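Seko Laundry Bar now sold in Worville stores, with a return coupon on each box

Dec 17, 2019
By Laine Org
28 shares | 0 comments

WORVILLE -- Mockus, the maker of household cleaning goods, announces that its Seko stain removing bar can now be bought in all Wurkstead shops of the Worville area. Until today the bar was sold only by mail order. The price in the shops is the same as in the catalog, and customers do not need to pay for the delivery any more.

Seko is a solid bar for the treatment of collars, cuffs, socks and kitchen towels before the wash. The customer wets the cloth, rubs the bar over the stain, waits ten minutes and then puts the piece in the machine together with the other clothes. It may be used for white and colored cotton. It is not recommended for silk or for wool, and the text on the box says this clearly.

"Many customers wrote to us that they like the bar but do not like to wait for the post," said Laine Org, who is responsible for sales at Mockus. "We received 245 such letters since June. We have read all of them, and the agreement with Wurkstead is our answer."

During the first weeks, each box contains a paper coupon. The coupon gives one dollar off the next Seko bar and it is accepted at the cash desk of any Wurkstead shop -- also of a shop where the first bar was not bought. One coupon can be used for one bar. It cannot be exchanged for money, and it cannot be joined with other discounts of the shop. Mockus has printed 1000 coupons for the start and will print more if they are needed.

Customers who still have bars from the mail order can ask for the coupon too. For this they should send the order number by post to Mockus, Box 2374, Worville, and write their return address in clear letters. Please do not send the empty box.

The mail order stays open for customers who live outside of the Worville area. The delivery conditions are not changed. 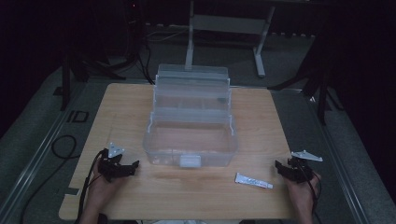

Contact for press and shops

Laine Org, Sales, Mockus, Box 2374, Worville. Samples of the bar are available for shops and for newspapers on written request.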